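Re: [gripper-trials] Camera height and controller settings for the taping task
From: Hermine Haslinger
In reply to: Jolán Kiss

One view from the head camera at the packing bench, at the moment the tape goes onto the centre seam:

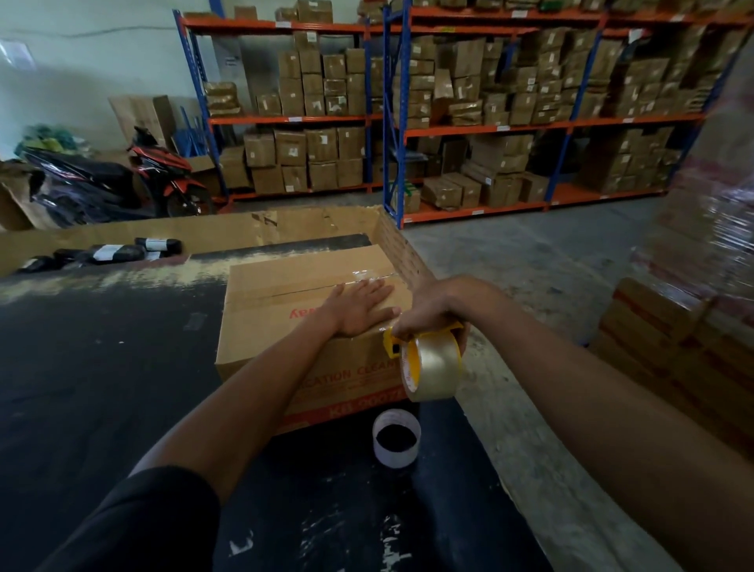 Jolán Kiss wrote:
> Before we commit to the Trorko parallel gripper I would like to know
> what you expect the second arm to do. Our test of the Nalteck suction
> cup on carton lids went well for lifting and badly for holding down.
> As soon as the dispenser pulled sideways, the cup slid. Did you log
> side load, or only grip force? Also, is the head camera enough on its
> own, or do you need one at the wrist?

Taking these in order.

Second arm: it holds the flaps shut and does nothing else. By hand this is done with a flat palm and spread fingers across the seam, so the load is shared by both flaps. A suction cup on one flap leaves the other free to lift. We have stopped using the cup for this and fitted a plain rubber-faced pad to the left arm, 100 mm across, centred on the seam. It can't pick anything up. For this task I don't mind.

Side load: logged, on the left wrist only. The peak comes when the tape is first pulled from the roll, and it reached up to 38 N with the clear tape. Grip force on the right arm is a poor guide to it. The Trorko held the dispenser handle at a much lower setting than I had planned for, but the handle turned in the jaws when the blade was pushed down. Tibor Fülöp has cut a pair of shaped jaw inserts and the turning has stopped. The Flunico three-finger hand did not need inserts, but it is slower to close and its knuckles foul the carton edge on short boxes.

Cameras: the head view is fine for finding the box and the line of the seam. It is weak in two places. The hand on the lid covers part of the seam, and clear tape on brown board gives very little contrast, so the start of the strip is hard to find from above. I would add a wrist camera on the dispenser side before changing anything else. Printing on the flaps also upset the seam finder - it took red lettering for an edge in 11 of the 936 runs. Masking by colour cured most of that.

Controller: we are on the Szabó unit with force control on the left arm and position control on the right. Running both under force control made the arms push against each other through the box.

Still open is the change of roll. Csenge Kovács wants it left as a manual step and I agree for now. If your side has tried it with the Flunico, please send the jaw openings you used.

The logs for the December runs are in the shared folder, left wrist first. The right wrist files need their time stamps corrected, so please leave those alone until I have replaced them.

Hermine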